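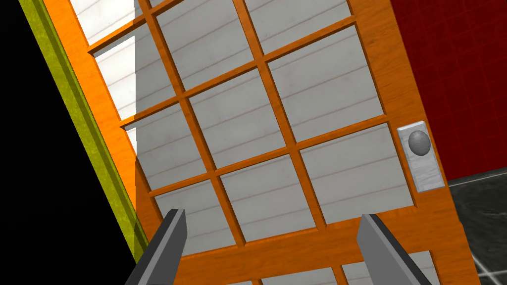

Grolarlow Student Robotics – Door Task FAQ
Last updated 2024-04-23

What is the door task?
Each team writes a controller that brings a simulated arm to a door, takes hold of the knob, turns it and opens the door far enough for the arm to pass. All runs take place in the Prirkby simulator. There is no hardware round this season.

Do all doors look the same?
No. Door style, knob position, wall and floor finish are drawn at random for each run. Glazed doors are in the set along with solid ones. Teams whose detector was trained on solid doors only should expect trouble with panes, where the background shows through the glass.

How many layouts are there?
The practice set has 554 layouts. The scoring set is separate and is not released before the final.

Which camera views can we use?
The wrist view and the fixed room view. The wrist view tilts with the arm, so door edges will often run diagonally. Do not assume that vertical lines in the room are vertical in the image.

Can we read the knob position directly from the simulator?
In practice, yes. In scored runs the call returns an empty value. Several entries in February failed on this point – please test with the call switched off.

How is a run scored?
Contact with the knob, a full turn and an open door each earn points. Hitting the glass or the door frame costs points. A run ends at the time limit or when the arm faults.

What does error 2924 mean?
The gripper fingers were commanded to close past their joint limit. Check the width value in your config file. It is in millimeters, and most cases come from entering meters.

Can we use Nikzad for planning?
Yes, version 2 only. Lavov is also allowed, but the club does not provide support for it.

How large can a team be?
Two to five students. A student may be on one team only.

Where do we submit?
Upload a single zip file through the club page. Logs and recorded video should be left out.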